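Open day at the Okolov workshop, anyone else go?

Started by drestus_dan

drestus_dan wrote:
Went along to the May open day at Okolov on the strength of a flyer at the hardware store. The flyer promised "the future of handling". The future of handling was running 40 minutes behind because the fellow with the tablet had gone to move his car.

Once it got going it was good, I'll admit. Two arms on the go, one of them passing cups about, a crowd of 28 by the sign-in sheet, and a tray of lamingtons that lasted a good deal less time than the talk. Takeshi Hirose did the talking. He's a dry sort of bloke and doesn't oversell. Someone asked him when it would do dishes and he said "whose dishes?" and moved on.

Curious what others made of it. My wife thinks I was had.

saludo_sue wrote:
Your wife sounds sensible. I went to the morning session and watched a machine worth more than my house pick up a cup. Then it put the cup down. Then we clapped. I clapped too, I'm not made of stone, but I was thinking about the parking.

florante_b wrote:
Florante Bañez here, I was on the door, so I'll own up to the sign-in sheet and the lamingtons. The car thing is true.

Sue, the cup is harder than it looks. It's light, it's round, and if you squeeze plastic too much it goes oval and pops out like a wet pip. We picked cups so people could see it go wrong. If we'd used a block of wood it would have behaved itself all day and you'd have learned nothing.

saludo_sue wrote:
So the demonstration was designed to fail. That does explain the morning session.

florante_b wrote:
Four drops in the morning. I was hoping you'd gone to the lamingtons by then.

grumpy_flimano wrote:
I do maintenance at a packing plant and I've sat through plenty of these. What gets me is that they always show the easy half. Cup's on the bench, light's good, everyone's standing back with their arms folded. Come and do it next to our line in August with the roller door open and a forklift going past. Then I'll clap.

Also the arm was slow. My neighbour's kid could have shifted every cup in the place while it was having a think about the first one.

drestus_dan wrote:
Would the neighbour's kid do it 202 times in a row though? That was the number Takeshi gave for their longest run without a person stepping in.

grumpy_flimano wrote:
For ice cream, yes.

marites_y wrote:
I took my Year 9s through in the afternoon and they were a tougher audience than anyone on here. They wanted to know what happens if you put your finger in it. (You are not allowed to put your finger in it. We established this early and often.)

What they liked was getting close enough to see how it takes hold. They'd all assumed it grabbed a cup round the middle the way you would, and there was a proper argument on the bus about whether low down counts as cheating.
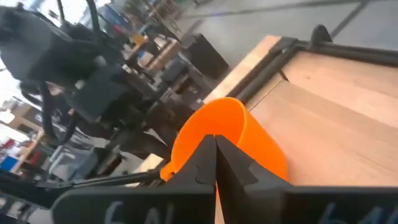

Anyway, the best question of the day came from one of my quiet ones, who asked how it knows it's holding anything. Takeshi gave her a decent answer about how far the fingers have closed compared with how far they'd close on nothing. She wrote it down. I have been teaching her since February and she has never written down anything I said.

saludo_sue wrote:
All right, that's a better session than mine. We got a bloke asking about dishes.

drestus_dan wrote:
I'm fairly sure that bloke was standing next to me.

jonalyn_o wrote:
Jonalyn Ocampo, also from the workshop (there are two Jonalyns, the other one is Belmonte, and she is the one who told your group to keep behind the tape). To grumpy_flimano: fair point about the roller door. Slow was on purpose, we turn the speed right down with visitors in. At full speed people step backwards onto each other.

It's a cup on a good day in good light and I wouldn't put it on your line either. Not yet.

grumpy_flimano wrote:
Well, that's more than the last lot would say. They had a smoke machine.

I'd come to the next one if it's on a weekend and somebody guards the lamingtons.

florante_b wrote:
Noted. No date set. Takeshi has been asked to park properly.

saludo_sue wrote:
Hang on, the man with the tablet was TAKESHI?

florante_b wrote:
I've said too much.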